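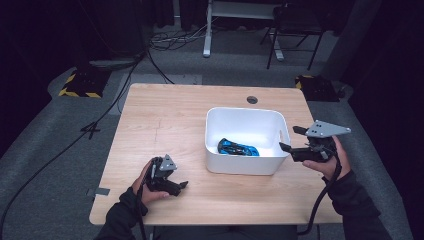
How to make a home inventory for your insurance

A home inventory is a list of what you own, where it is kept and what it would cost to replace. You will be glad of it after a burst pipe or a break-in, when the insurer wants a full list and you are trying to remember what was on the top shelf of the spare room.

Set aside a morning for each room. You will need a notebook or a spreadsheet, a tape measure, a folder for receipts and something to take photographs with.

1. Start with the smallest room. Work clockwise from the door and finish each cupboard before you open the next.

2. Give every item its own line. Put down what it is, the maker, the model or serial number, when you bought it and what you paid. Leave gaps where you don't know. You can fill them in from bank statements later.

3. Group the cheap things. Bed linen, saucepans and paperbacks can go in as one line each, with a total for the lot.

4. Use the price of a new replacement, unless your policy pays second-hand value. Our home policy with Nisberg asks for both figures on anything over its single item limit, so check the wording before you start.

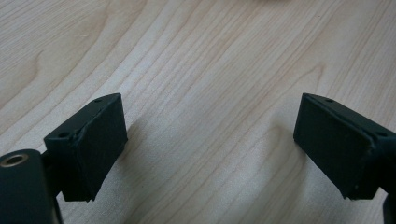 Hutapea Household Notes, issue 153, page 18

5. Measure furniture. Height, width and depth are enough, plus the kind of wood if you know it. Look underneath for a maker's label or a stamp.

6. Don't forget the loft, the shed and anything on loan. Nurhan Tatlı wrote to us after a leak to say that the tent and the camping stove were missed off her list altogether – they were at her sister's when she wrote it. 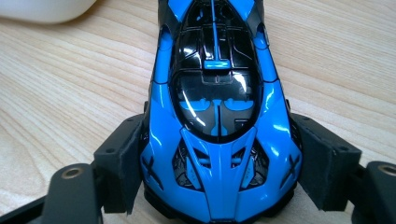
7. Write proper descriptions for collections. "Box of toys" is no use to anyone who has to put a price on it, and a claims handler may never have seen the thing you are describing. Colour, finish and markings all help. For a model car you might write: die-cast supercar, glossy bright blue with black accents, black glass canopy, thin blue stripe along the roof, small blue emblem like a stylised Z. Add the scale and the maker if they are printed on the base, and say whether you still have the box.

8. Keep 2 copies, one of them away from the house. Maritza Sánchez, who checks these pages for us, keeps hers on a memory stick at work and a printed set with her parents.

9. Go through the list every September. Cross off what has been sold or given away, and add new things with their receipts. Allow 15 minutes a room once the first version is done.

Next: reading your policy schedule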